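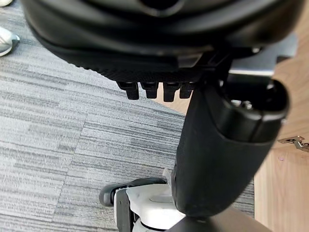
4. Erste Inbetriebnahme des Wasserenthärters Dreson 132

Dieses Kapitel ist für die Person geschrieben, welche das Gerät in der Wohnung oder im kleinen Haus selbst anschliesst. Der Anschluss an die Hauptleitung muss schon fertig sein (siehe Kapitel 3). Wenn Sie das Gerät bei der Firma Santoso mit Montage bestellt haben, sind die Schritte 1 bis 4 bereits erledigt und Sie können bei 4.2 beginnen.

Sie brauchen: einen Eimer, ein trockenes Tuch, einen Teststreifen für die Wasserhärte (liegt in der Tüte mit den Dichtungen) und einen Sack Regeneriersalz in Tabletten zu 10 kg.

4.1 Salz einfüllen und Gerät spülen

1. Kontrollieren Sie, dass der Hebel am Umgehungsventil auf «Bypass» steht. In dieser Stellung fliesst das Wasser am Gerät vorbei.

2. Nehmen Sie den Deckel vom Salzbehälter ab. Im Behälter darf kein Verpackungsmaterial mehr liegen. Auch unter dem Siebboden bitte nachsehen, dort steckt ab Werk ein Stück Karton.

3. Giessen Sie zwei Liter Leitungswasser in den Salzbehälter. Das ist nur bei der ersten Inbetriebnahme nötig, später füllt das Gerät sein Wasser selber nach.

4. Füllen Sie das Salz ein, bis zur unteren Markierung oder höher. Die obere Markierung darf nicht überschritten werden. Deckel wieder auflegen.

Achtung: Verwenden Sie kein Speisesalz und kein Streusalz. Feines Salz verklumpt und verstopft die Saugleitung. Ein Schaden, der so entstanden ist, fällt nicht unter die Garantie.

5. Stellen Sie das Ende vom Abwasserschlauch in den Eimer oder in den Siphon. Der Schlauch darf nicht geknickt sein und er darf nicht im Wasser hängen.

6. Öffnen Sie jetzt das Umgehungsventil langsam bis zur Hälfte. Sie hören, wie die Luft aus dem Tank geht. Warten Sie, bis das Geräusch aufhört, und öffnen Sie dann ganz auf «Betrieb».

7. Öffnen Sie den nächsten Kaltwasserhahn und lassen Sie ihn laufen, bis keine Luft mehr kommt. Das Wasser kann am Anfang leicht gelblich sein. Diese Farbe kommt vom Harz und ist unbedenklich, trinken Sie das Wasser aber erst, wenn es klar ist.

8. Prüfen Sie alle Verschraubungen mit dem trockenen Tuch. Bei Tropfen von Hand nachziehen, keine Zange benutzen.

4.2 Wasserhärte einstellen

Das Steuergerät Trulenance muss wissen, wie hart Ihr Wasser ist. Den Wert bekommen Sie von Ihrem Wasserversorger, oder Sie messen ihn mit dem Teststreifen am Hahn vor dem Enthärter.

1. Stecken Sie den Netzstecker ein. Die Anzeige leuchtet und es erscheint der Code 418. Das ist keine Störung. Der Code bedeutet, dass noch kein Härtewert gespeichert ist.

2. Halten Sie die Taste «Set» gedrückt, bis der Code blinkt.

3. Stellen Sie mit den Pfeiltasten den Härtewert ein, in Grad deutscher Härte (°dH). Achten Sie auf die Einheit: manche Versorger geben französische Grade an (°fH), diese Zahl ist grösser.

4. Bestätigen Sie mit «Set». Der Code verschwindet.

5. Stellen Sie die Uhrzeit ein und danach die Zeit für die Regeneration. Ab Werk ist 2 Uhr nachts gewählt. Während der Regeneration kommt unenthärtetes Wasser aus der Leitung, darum empfehlen wir eine Zeit, in welcher niemand duscht und keine Waschmaschine läuft.

Hinweis: Nach einem längeren Stromausfall geht die Uhrzeit verloren, der Härtewert bleibt gespeichert.

4.3 Erste Regeneration von Hand starten

Warten Sie nach dem Einfüllen vom Salz mindestens zwei Stunden, damit genug Sole entsteht. Drücken Sie dann die beiden Pfeiltasten gleichzeitig. Das Ventil fährt in die erste Stellung und man hört einen kleinen Motor. Lassen Sie den Netzstecker in dieser Zeit eingesteckt. Falls der Strom doch unterbrochen wurde, starten Sie die Regeneration noch einmal von vorne.

Wenn Sie einen Eimer benutzen, bleiben Sie bitte dabei und leeren Sie ihn rechtzeitig.

4.4 Eintrag im Geräteheft

Tragen Sie den eingestellten Härtewert und die Uhrzeit der Regeneration auf der letzten Seite ein. Der Kundendienst fragt am Telefon immer zuerst danach. Bei Geräten, die über den Händler Botia gekauft wurden, liegt das Heft separat beim Lieferschein.

Fragen zur Inbetriebnahme beantwortet Drahomíra Beneš, Technischer Kundendienst. Am Freitag ist das Telefon nur am Vormittag besetzt.

Weiter mit Kapitel 5, Salz nachfüllen und Pflege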